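Wanted: a match reporter and stats person for Amadi Rugby Club
Posted 27/03/2019

Hi all, Anouk Dewulf here. I've been writing up Amadi's games for the club website for longer than I care to admit, and before that I played on the wing (badly, and mostly in the rain). I'm moving over to run the youth side from July, so I need someone to take over the match reports, the team sheets and the numbers. It's a part-time job and it's paid, and I think it's the best seat in the house.

If you like rugby and you can write three clean paragraphs while your fingers are freezing, keep reading!

What the job is

You'd cover the men's and women's first teams, home and away. That came to 34 games last season counting the cup and the two preseason friendlies. You go to the game, keep notes, and get a short report up on the site the same evening. Then a longer one goes up the next day, with quotes from whoever will talk to you. Femi Onuoha, who coaches the men, will talk to you for as long as you let him. Viera Ševčík coaches the women and prefers to answer by email, but her answers are great and you can use them almost word for word.

You'd also keep the stats: tries, conversions, penalties, cards, appearances, who came on for whom. We have a spreadsheet that goes back 146 games for the men and not nearly that far for the women, and I would love for somebody to go through the old programs and fill in the gaps. There's a stack of them in the clubhouse office. Some have beer on them.

Then there's the milestone stuff. Our hooker, Arsalan Awan, is coming up on his 100th start, and if we'd been relying on my old notebook we would have given him the plaque a year too soon. Players care about this a lot more than they let on, so it has to be right.

A normal game day

For a home game I get there an hour before kickoff and pick up the team sheets from both sides. Check the spellings. Please, check the spellings! I once got a visiting fly-half's name wrong in a headline and his grandmother phoned me.

During the game you sit in the little box over the bar, which has a heater and a decent view of everything except the near left corner. For anything that happens in that corner, ask the touch judge afterward. Away games are mostly standing on a bank with a notebook in a plastic bag. The team bus has a seat for you, and on the way back you write. I like to have the first version done before we hit the highway, then fix it at home when I can see straight.

The short report runs to 30 lines at most. Score first, then how the game went, then scorers and both lineups. The long one can be as long as you want if it's good.

Most of the rest is desk work, a few hours in the evening, typing in numbers and chasing people for missing ones.
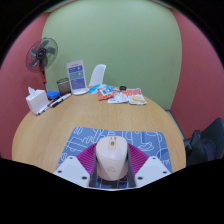
A computer mouse over a round wooden table.

Who I'm looking for

You need to know the game well enough to tell a ruck from a maul and to explain a penalty to a reader who was looking at their phone. You don't need to have played. You do need to be able to write plainly and quickly, and to be fair about it. We lose sometimes, and when we lose by a lot the report has to say so. Femi reads every word and has never once asked me to change a score line, though he did ask me to take out the word "shambles."

Basic spreadsheet skills are enough. If you can add up a column and sort by date you're ahead of where I was. A driver's license helps for the midweek games, when there's no bus. You don't need experience at a newspaper, and I'd be very happy to hear from students.

The one thing I can't be flexible about is the season itself. If you can't make most game days between fall and spring, this won't work for either of us.

What you get

A flat fee per game, paid monthly, plus travel. I'll send the exact rate to anyone who asks, so don't be shy about it. You also get a club jacket, a hot meal after home games, and a press pass that works at every ground in our league except Dravholm, where you have to be signed in at the gate by a home member. (Get there early. I mean it.)

I'll come with you to the first few games and we'll do the reports together. After that I'm at the end of the phone.

How to apply

Send me a note saying who you are and why this sounds like fun, plus one match report of any game you've watched lately. It can be any sport and any level, on TV or from the sideline. Your kid's soccer game is fine. Keep it under a page. You don't need to send a resume, but I'll read it if you do.

Drop it in the mailbox at the clubhouse with my name on it, or use the contact form on this site and pick "Match reporter" from the menu. Valquíria Bastos and I will read everything together, and we'd like to have someone picked before the summer break so you can come along to preseason in July and learn the faces.

Questions are welcome too. Catch me at any home game. I'm the one in the box with two pairs of gloves on.

Anouk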